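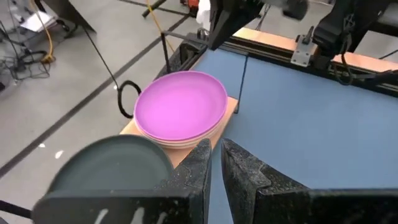 Stacking plates of different colours: does the order matter?

Home Topics Kitchen & Table Ask Sign in
Search Wikden for... Go

Noemi Bianchini
Hello all, I've finally given up my mixed china and gone over to plain coloured plates, mostly pinks and purples with a few very dark ones. I love them! But I can't settle on how to stack them. My mother always kept each colour in its own pile, and my husband just puts them down wherever there's room, so by teatime there's a dark one on top of a lavender one and it niggles at me (silly, I know). The shelf is only 38 cm deep, so two piles is my limit. Do you sort yours, or let them muddle?

Duarte Leitão
We muddle, and nothing terrible has come of it. What I would say is keep one size to a pile, as a small plate under a bigger one makes the whole lot rock. I go up to 12 in a pile and then start another.

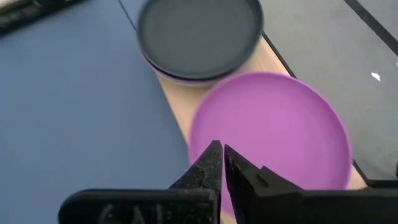 Concetta Donati
Oh, I do feel for you, Noemi, I'm just the same. I'd put the brights together and the darks together, and slip a bit of kitchen paper between them if you're fussy about rims, as pale ones do show every mark. And take from the bottom now and then, or the same few get all the wear.

Florêncio Loureiro
just stack them

Comments
Jennylyn Sarmiento: The kitchen paper tip is lovely, thank you, doing mine tonight.
Noemi Bianchini: Brights and darks it is! He's been told.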